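Hi again from the Nostonville norovirus and flu project! You asked for a plain update on where your money has gone since the fall report, so I've skipped the forms (they're in the other envelope) and I'm just going to tell you how it's been going.

The short version is that the home-care kits are out the door, the phone line is running, and the restaurant side is behind. I'll take them in that order.

The kits first, as they're what you paid most for. We packed them for households where somebody is already sick and somebody else is trying very hard not to be. Each one has gloves, a thermometer, rehydration packets, a measuring bottle for mixing bleach and a fold-out sheet on how long to stay home. We sent out 44 in the first month, which was more than I'd planned for, and I had to reorder the packets early. The fold-out sheet went through far too many drafts. Our first version said to stay home "until symptoms resolve," and people were reading that as "until I feel okay enough to drive." The new one says 48 hours after the last time you threw up or had diarrhea, in big type, right at the top. It isn't pretty language, but the calls asking what we meant have pretty much dried up.

I also added a line about hand sanitizer, because so many folks were relying on it for stomach bugs and it just doesn't do much against norovirus. Soap and water! I say it in my sleep now.

The phone line opens at 8 in the morning and we close it at suppertime. Most callers want one of two things: how to clean up a bathroom, or whether they can send a kid back to school. Plevlow Elementary has been wonderful about this. The front office there now gives out our number when a parent calls in an absence, and in return we share our weekly summary of what's going around (no names, no addresses, only the kind of illness and the part of town). The middle school hasn't said yes yet. They're worried about privacy, and I think that's fair, so I've sent them the wording Plevlow uses and left it with them.
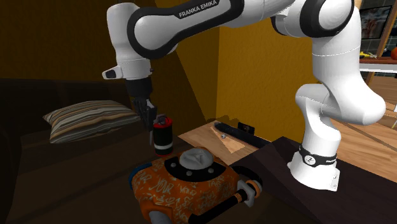 Are people being told they were exposed any faster than before?
They're hearing the same day in most cases, as long as the report reaches us before lunch. Last winter it usually took until the end of the week, by which point a second round of people had often gotten sick. Reports that come in late in the afternoon still wait until morning, and I'd like to fix that with the next payment if you're willing.

Now the part that's behind. We'd promised a short training for kitchen staff on not working sick, and I had hoped to have it in every restaurant on Fostance Street by February. We've done the diner and the bakery, and the sub shop is booked. The rest keep putting me off, and I get it – they're short-staffed, and a training about staying home is not what a short-staffed owner wants to hear. What seems to help is offering to come before opening and keeping it brief. I've cut the talk down to the handwashing demonstration, the sick rule and who to call. The slides are gone completely and I don't miss them.

Part of the holdup is the town food code, too. The section on sick workers dates from 2002 and it's vague about when somebody can come back, so owners ask me which rule they're supposed to follow, theirs or mine. I've asked the health office for a one-page clarification. They've said they'll send one, and I'll forward it to you when it shows up.

On money, we're a little under on printing and a little over on supplies. I'd like your okay to move the leftover printing money over to gloves and packets. I haven't touched it yet. Mileage is right where we said it would be, and the phone line costs less than I'd guessed, mainly because we went with Bălan for the service and they gave us the small-office rate.

Coming up next: the second batch of kits, another try at the middle school, and translating the fold-out sheet into Spanish. The draft translation is done and two families are reading it for me now to see if anything sounds odd. I'd also like to get a visit in with the senior apartments before the season winds down, since a stomach bug moves through a shared dining room awfully fast.

If you want to come see the kits being packed, you'd be very welcome. Mornings are best, and please don't come if you've been sick in the last two days!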